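Skinow Wireless Controller

We've had a soft spot for the Skinow ever since the first batch came in, and it still gets picked up more than anything else on our desks here at Prinholm. It weighs 206 grams, fits smaller hands nicely, and runs almost 70 hours on a charge (yes, even with rumble on!).
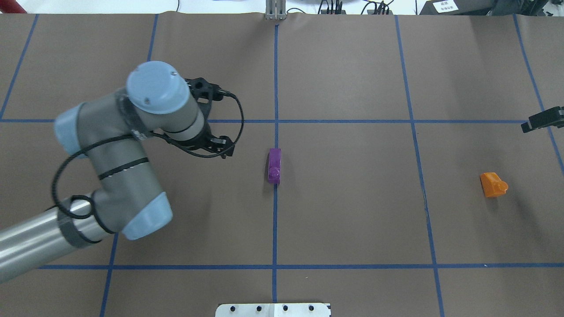
Ga-eun Pyo wrote to us that the triggers felt stiff for the first evening or two and then loosened up beautifully, and that she now plays all her racing games with it.

Works with PC and most handhelds. Comes with a charging cable and two spare thumbstick caps, and ships from our Dosine warehouse.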